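Section 3: Pressing Your First Pan

Okay, your Wuretti press is out of the box and you've washed the tamper (you did wash the tamper, right?). Now for the fun part! I use Halvorsen loose pigments for nearly everything, but any loose shadow will do.

1. Tip one level scoop of pigment into the mixing cup. Start with a matte. Shimmers are fussier and I get to them in Section 4.

2. Add binder two drops at a time and stir with the flat end of the spatula. You want it to look like damp sand. My first one looked like soup — I still have it, it's a sort of swampy plum. 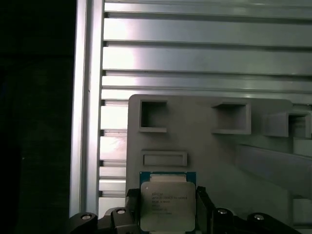
3. Spoon the mix into an empty pan until it heaps a little over the rim.

Note: Ermira Petkov swears by sifting first. I skip it for browns and do it for reds.

4. Lay the fabric square on top, set the tamper on that, and push straight down. Hold for a slow count of twenty.

5. Peel the fabric off, top up any dips, and press again. I usually go three rounds, sometimes four if the color is chalky.

CAUTION: Some pigments are fine on lips or nails but not near eyes. Read the label on every jar before it goes in the cup, and keep your face back while you scoop. Dust in a contact lens is miserable!

6. Leave the pan uncovered overnight, away from the heater.
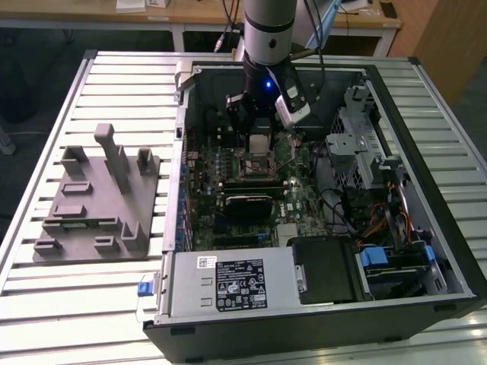 Robotic arm over the open Dell tower case, side panel removed.

7. Next day, touch the surface with a clean finger. If it still feels tacky, give it another night before you drop it in your palette.

Note: Write the shade name on the bottom of the pan before you fill it. I have five browns I can't tell apart.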